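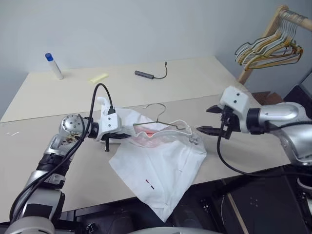 August, workshop notebook, started 10 in the morning with tea

Right, hangers. I've promised Veerle Geerts I'd write this up properly this time and not on the back of a delivery slip, so here goes, with apologies for the order it comes in.

We're still on the thin wire ones. Hilde Van den Broek would like them all in the bin by the end of the month, and I do see why (they tangle in the box, they bend if you look at them sharply, and the hook twists round so it faces the wrong way on the rail). But for light tops they have one thing going for them: they go in through a neck opening without stretching it. The padded ones from De Haan are lovely to hold and hopeless to get into anything with a narrow collar unless you go up from the hem, and going up from the hem with a thin white top means dragging the whole front over the hanger and creasing it all over again.

So, the method I've been using, neck first:

Lay the top on the table, front up, hem towards you. Don't bother smoothing it completely. I used to spend ages flattening everything and then undo all of it the minute I lifted the collar. Open the neck with one hand and lift only the top layer. Slide one shoulder of the hanger in at a slant and push it along until it sits in the sleeve seam. Then tip the hanger, bring the other shoulder in under the cloth, and let the hook come up through the middle of the neck. Pinch the fabric at the first shoulder the whole time you're doing the second one! If you let go, the first side slides back out and you're chasing it about inside the shirt.

That last bit is where I keep going wrong. The thin white cloth is the worst for it, it has no grip at all and the wire is smooth. Heavier cotton stays where you put it. Jozef Vanhove reckons a twist of tape at each end of the wire would hold it, and I tried that on two hangers before lunch. It does hold. It also picks up every bit of fluff in the building, and on white you see it straight away. Tape off again, ten minutes wasted getting the glue off with my thumbnail.

Note on hems: let them hang over the front of the table if the top is long. I was bunching them up to keep everything on the tabletop, and the bunching pulls the neck shut just when you want it open. Letting the bottom drop gives a bit of weight and keeps the back layer taut. The edge wants wiping down first, mind. Sem Boersma found a grey line across one of the pale ones and it was the table edge, no question.

Printed tops: keep checking the ink before they go on a rail. On the thin ones you can see colour through from the other side when the layers lie together, and I had a small panic thinking it had come off onto the back. It hadn't, on the one I turned inside out. Easy to get wrong under the strip lights though. Take it to the window if in doubt. Angus says the Gosex cloth is worse for this than the Silik, being thinner, and he'd know, he ordered the stuff.

Supplies. There's a box of 500 wire hangers under the bench by the door, opened, and another behind it that I haven't touched. Please take from the open one. I've straightened the hooks on the top layer so they all face the same way, and whoever gets to the bottom of it can do the rest, I've had enough. The new order number ends 968 if anyone needs to ring Drarkell about it. They're slow to answer but perfectly nice once they do.

Afternoon, after the kettle

Went back to it with fresh hands. Tried going in with the right shoulder first for a change and I'm much clumsier that way round, but Sem is left-handed and says it suits him, so please each do whichever side you like. The only thing I'd ask is that the hooks end up facing the same way on the rail. I know it looks fussy. It saves such a lot of swearing when somebody has to take an armful off at once.

Also tried bending the shoulders down a touch before putting them in, to get past a tight collar. Works nicely going in, but then the top hangs with droopy shoulders and you have to reach inside and bend the wire back up, and you get little points poking through at the sleeve. Not doing that again. For a tight collar, undo the button if there is one (yes, I forgot, twice) and otherwise go in from the hem and accept a few creases.

Steaming is still best done on the hanger, start at the shoulders and work down. Leave a gap between the thin ones on the rail or they cling together.

To do: ask Hilde if we could keep one box of wire for the light tops and have the padded ones for everything else. Find the lint roller. Angus had it last, and he says he gave it to Jozef.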